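Bevudley food pantry moves to larger hall

10/08/2018

The Bevudley food pantry has moved into the old Prasgate school hall after 15 years in a rented storefront. It handed out 2958 bags of groceries last year. Manager Vlasta Begović said the old place had run out of shelf space by February.

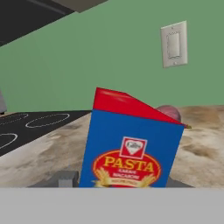

Opening hours stay the same, and parking is free behind the hall. Donations can be dropped off at the side door. Dry goods are needed most, and a box of pasta, like the blue one with the red top, is always welcome. Glass jars and homemade food cannot be accepted.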